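Detalis Support
Ticket: Right hand loses grip on narrow items, two-arm garment kit
Product: Torkeo two-arm kit, trial license
Status: Waiting on customer
Priority: Normal

Reported by customer (Ajayi, evaluation account)

Right hand drops its grip during the belt removal task. The hand closes, the controller reports "grasp OK", then the force reading falls to zero when the arm starts to pull. Left hand holds denim without errors. 5 runs, 3 failures, all on the right. We restarted the controller and repeated the hand calibration. No change.

Setup: jeans flat on the table, legs pointing away from the robot, leather belt at the waistband. Table covered with cardboard sheets. Left hand presses near the waistband, right hand takes the belt.

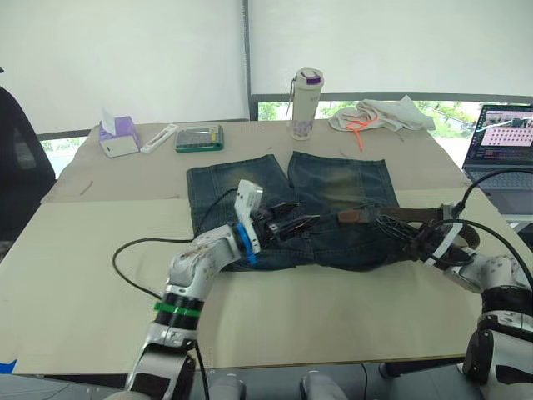 Grip force is at the factory setting of 4. We have not edited the task file. Towels and shirts run clean with the same settings.

Reply from support

Log received. Finger position at close is wider on the failed runs than on the good ones. The fabric profile stops closing at first contact, which is too early for a stiff strap. Please try the following:

1. Load the "strap" profile on the right hand only.
2. Raise grip force from 4 to 5.
3. Check that the arm cable has slack through the full pull.
4. Run the task again and export the log.

Leave the left hand on the fabric profile.

Update from customer

Steps 1 and 2 done. First run held to the end of the pull. Cable check still open. Can the profile be switched mid-task, or does it need a separate task file? We are comparing this kit with the Biletik one and mixed garments are on our test list.

Reply from support

Mid-task switching needs the June firmware. Download link added to your account. Please attach the new log after the update.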